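How I Tuned the Pre-Grasp Check on My Simulated Arm

If your planner hands off to the gripper and then everything goes sideways in the last few inches, this one's for you. I spent most of October on exactly that problem, in sim, and I think I finally have a routine I like. Grab a coffee, there's some config editing coming.
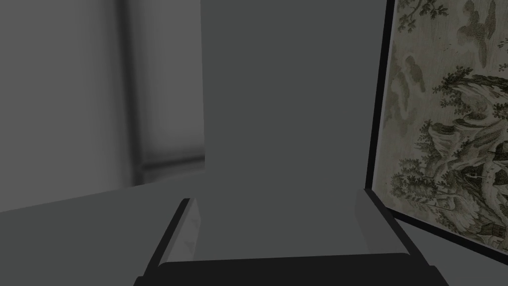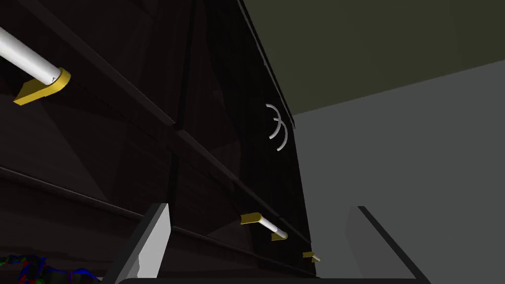
Two views over the open fingers, both rendered in sim.

Bautista Durán

Okay, so the setup. I run the planner from the Paltmont toolkit and log everything with Dresach, but you can do all of this with whatever you've got, as long as you can save the wrist view next to the joint state. The idea is simple: before the fingers close, a little check looks at what's between them and says go or don't go.

Step 1. Log before you touch anything. Run your scenes with the check turned off and save one view at the moment of handoff. I ended up with 1,285 of them. Yes, it's a lot, but let it run overnight and forget about it.

Step 2. Look at them yourself! I skipped this the first time and paid for it. A big plain gray face like the one in the first picture gives a feature matcher almost nothing to hold on to, and the framed landscape beside it is full of fine line work, so guess where all my matches landed. On the art. My planner was very confident about the wrong object.

Step 3. Mask by depth first, match second. In my config that's two lines swapped (mask_depth goes above match_features). Keep only the points inside the volume the fingers can sweep, then run the matcher on what's left. If fewer than 40 points survive, don't match at all, just fall back to fitting a plane.

Step 4. Handles get their own rule. Look at the second picture, with those white bars on yellow-gold brackets. The color contrast against the dark cabinet is lovely, so finding one is easy. Picking the right one is the hard bit, with one up near the top left and a smaller one farther down. I pass the target handle's ID from the planner and throw out any candidate whose axis is too far from the expected one. Don't pick by size on screen, the closest handle will win every time.

Step 5. Hide overlays from the check. If your viewer draws markers into the render (mine had a thin white curved one against the cabinet), make sure the check reads a clean buffer. White marker, white handles, you can see where this goes. I lost an entire evening to it.

Step 6. Rerun the same scenes with the same seeds. I cap planning at 3,000 iterations so a bad scene can't eat the whole night. My first rerun flagged 277 handoffs as don't go, and I went back through those by hand before I changed another threshold.

If your flagged pile is mostly plain surfaces, lower the point minimum a little and try again. If it's mostly handles, go back to step 4 and print the axis error for each candidate. I'm putting the config up with the next post, once I've cleaned out my comments.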